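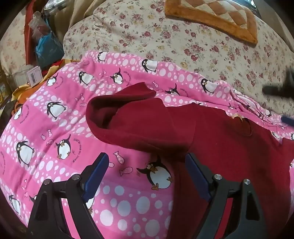 Objet : Re: [manip-textile] Démonstrations à la pince portée : bilan du premier lot

Bonjour à toutes et à tous,

Je réponds dans le texte, avec retard, parce que j'ai voulu relire les enregistrements avant d'écrire quoi que ce soit.

> Le premier lot Celport est clos : 425 démonstrations de pliage faites à la main avec la pince portée, sur vêtements à capuche et pulls simples. L'équipe de Barnumden propose d'arrêter là la téléopération, trop lente, et de passer toute la collecte de novembre en pince portée.

Que la téléopération soit lente, d'accord. J'en ai fait assez pour ne pas la regretter. Mais on compare ici des débits de collecte et pas des politiques apprises. Quatre cent vingt-cinq gestes humains enregistrés restent des gestes humains : le poignet qui se corrige sans y penser, le coude qui passe par-dessus le lit, l'épaule qu'on avance. Le bras du banc Hidgate n'a pas cette épaule. Sur les 425, combien sont rejouables dans son espace de travail ? Je n'ai trouvé le chiffre nulle part dans le compte rendu.

> Filmer chez les gens, sur de vrais lits, avec de vraies couvertures, règle la question de la diversité visuelle.

Je demande à voir. Prenez le vêtement rouge foncé posé sur la couverture rose à pingouins. Visuellement c'est chargé, très bien : des bandes, des poissons, des lettres en arc où je lis « HIVER DU JOUR ». Sauf que le rouge se détache nettement du rose, et qu'un modèle paresseux apprendra à chercher la grande tache sombre au milieu des petits dessins. Le même vêtement sur un plaid bordeaux, et je ne parie pas un centime. Je voudrais qu'on note pour chaque séquence la couleur du vêtement et celle du support. Ça prend dix secondes.

Deuxième point sur ce genre de départ. La partie en forme de capuche est roulée sur elle-même, avec un creux tout en ombre, et la partie droite de la couverture fait des plis serrés le long du tissu. Par où attaque-t-on ? Un humain sait que c'est une capuche. La consigne Jang dit « saisir le bord le plus proche », ce qui peut très bien vouloir dire saisir un pli de couverture avec. J'ai relu 70 séquences au hasard et les annotations ne distinguent pas une prise du vêtement seul d'une prise double. Pour moi c'est bloquant.

> Avec 101 démonstrations supplémentaires par type de vêtement, on devrait atteindre un plateau.

D'où sort ce 101 ? Si c'est une extrapolation de la courbe du mois dernier, elle avait été tracée sur des torchons. Un torchon n'a pas de capuche.

Ce que je propose, avant de ranger les manettes :

- garder 50 démonstrations téléopérées sur le banc Hidgate, avec les mêmes vêtements que le lot Celport ;
- entraîner séparément sur les deux sources, puis ensemble, et publier les trois résultats ici, même mauvais ;
- ajouter un champ « support pincé : oui / non / doute » aux annotations, et reprendre au moins les 70 que j'ai déjà relues (j'envoie mes notes à qui les veut) ;
- réécrire la consigne de saisie pour tout ce qui a une capuche.

Si la pince portée gagne dans ces conditions, je signe. Pour l'instant je vois surtout qu'elle va plus vite.

Je ne serai pas joignable demain avant 14 h, mais je lis la liste le soir.

Bien à vous,
le relecteur du lot 1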